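Rilumero (rencontres)

Les rencontres Rilumero sont une manifestation annuelle consacrée au vieillissement de la population, au logement et aux services à domicile. Elles se tiennent chaque année en avril à Jirska, dans l'ancienne halle aux grains, et durent deux jours. L'organisation est assurée par l'association Winov. L'entrée est libre pour les habitants de plus de 60 ans.

Histoire

La première édition réunit 100 participants, pour l'essentiel des directeurs de résidences et des élus des communes voisines. Le programme se limite alors à des exposés sur l'adaptation des salles de bains et le portage de repas. À partir de la troisième édition, une demi-journée est réservée aux aidants familiaux.
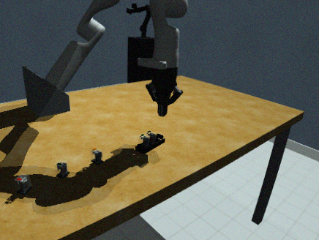

Eun-seong Ko a reproché à cette formule de placer les aidants en fin de programme, quand la plupart doivent déjà rentrer, et a demandé que leur séance ouvre la première journée. La modification est adoptée l'année suivante.

Programme

Les rencontres comprennent une séance plénière, des ateliers et un espace d'exposition. Les ateliers, au nombre de 10, portent notamment sur la prévention des chutes, la téléassistance, les transports à la demande et la gestion des médicaments. Chacun dure une heure et se conclut par un relevé de propositions transmis aux communes. 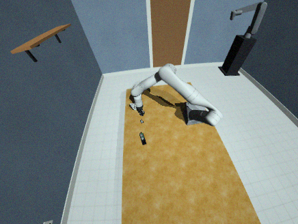
L'espace d'exposition occupe l'aile nord de la halle. Les stands y sont attribués pour les deux jours, et les exposants doivent présenter un tarif lisible pour les particuliers. Le règlement distingue les aides techniques simples (barres d'appui, chemins lumineux) des équipements motorisés. Ces équipements font l'objet d'une fiche séparée, qui indique la charge admise et les conditions d'entretien.

Financement

Le budget provient des droits de stand, d'une subvention de la ville de Jirska et d'une contribution de la fondation Hunt, qui prend en charge les navettes depuis les villages.

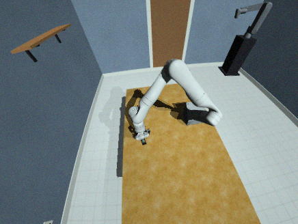
Cette contribution est accordée pour cinq ans et renouvelable une fois. Les comptes sont publiés après chaque édition, les droits de stand étant réduits de moitié pour les associations. 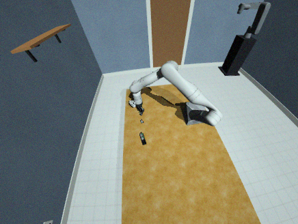

Prix Rilumero

Un prix récompense chaque année un service local destiné aux personnes âgées. Le jury compte sept membres, dont trois usagers. Le règlement en vigueur date du 2025-12-28 ; il exclut les candidatures déposées par les membres de Winov.

Voir aussi

Adaptation du logement
Aidant familial
Téléassistance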